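## 4. Overhead view check and scene build

Do this after the hand-eye calibration (section 3) and before you load any task. Takes a few minutes. Skip it and the planner will happily grab at things that aren't there.

1. Start Gustik on the control PC. Wait for the arm status to go green in the side panel.
2. Open **Perception > Overhead**. Press **Live**.
3. Lay the props out on the table. Spread them a bit -- objects that touch get merged into one blob.
4. Jog the arm over the table at 2% speed. Watch the cables while it moves.
5. Stop, press **Freeze**, then **Segment**.

> **Caution:** keep a hand on the stop button for step 4. Pace does not know about cables. It plans for the arm and the table, nothing else.

The masks should match what you see in the frozen view. Anything under the arm will come out clipped or go missing, that's normal. 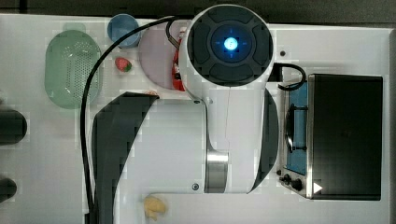

*Fig. 4: Overhead view, arm over the table. Plate partly hidden under the joint, colander and bowl clear on the left.*

6. Check the label list. Typical for a layout like Fig. 4: colander, bowl, strawberry, plate, stove. Fix wrong labels by double-clicking.
7. Any object partly under the arm -- tick **Hold for rescan**. For the plate in Fig. 4 you'd do this.
8. Tick **Ignore** on cables. The long black one down the left side is the ususal culprit, gets labelled as a handle.
9. Park the arm (**Home**), press **Segment** again. Held objects fill in.
10. Press **Send to Pace**.

Note: the arm's own mask comes from the joint angles, not from the camera. If it sits off to one side of the real arm, go back to section 3. Don't drag it by hand, it wont save.

### Settings worth checking

- `min_mask_px`: 2,000. Lower it for small food items, but then you pick up cable bits too.
- `settle_ms`: 100. Wait between arm stop and freeze. Blurry edges -- raise it.
- `keep_lid_as_solid`: on. Stove goes to the planner as one box, lid included. Turn off only if the task opens the lid.

### If Send to Pace fails

"Scene stale" -- arm moved after the last Segment. Repeat step 9.

"No table plane" -- white props on a white top, or glare. Dim the lights, try again. Still no good, load the saved plane from the Gikon folder.

Log is in `gustik/logs/scene.txt`. Next: section 5, grasp lists.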